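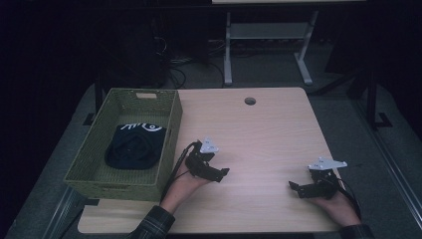 One basket, one navy top, and the table where all my folding is meant to happen.

I have a theory that most of us own too many baskets, and I'd like to make the case for keeping just the one.

It started when I added up what I'd spent on storage since we moved in. More than $250! On tubs, mostly, and those fabric cubes that sag the minute you put a jumper in them. I'd bought a set of 3 from Rundora (the lids never sat flat) and a tall hamper from Havano that swallowed socks for months at a time. And where were the clean clothes? On the chair. They were always on the chair.

My friend Mared Powell has a different approach, and I was pretty snooty about it when she first told me. She has one basket for clean washing and it lives on a table, never on the floor. When it's full, she folds. If it isn't full she still folds, usually while dinner's on. I said that sounded like a lot of folding and she said it was the same amount of folding, you just met it earlier.

So I've been trying it, and I'm a bit of a bore about it now. An open basket with low sides is the best colour-coded, label-free, app-free system going, in my view. You can see what's in there. A T-shirt rolled up in the bottom looks like a T-shirt that needs folding, whereas the same shirt in a lidded tub is out of sight until you need it for work and it's got creases like a road map.

People will tell me they've got four kids and one basket is a joke. Fair enough, have two. My sister has a whole wall of Kallik shelving and swears by it, and her place is lovely, but she also spends her Sunday nights hunting for netball skirts, so I'm not convinced the wall is pulling its weight.

The tubs went out to the garage in June 2018. I haven't gone looking for them yet, though I did have a wobble over a nice grey one at Humphreys last week.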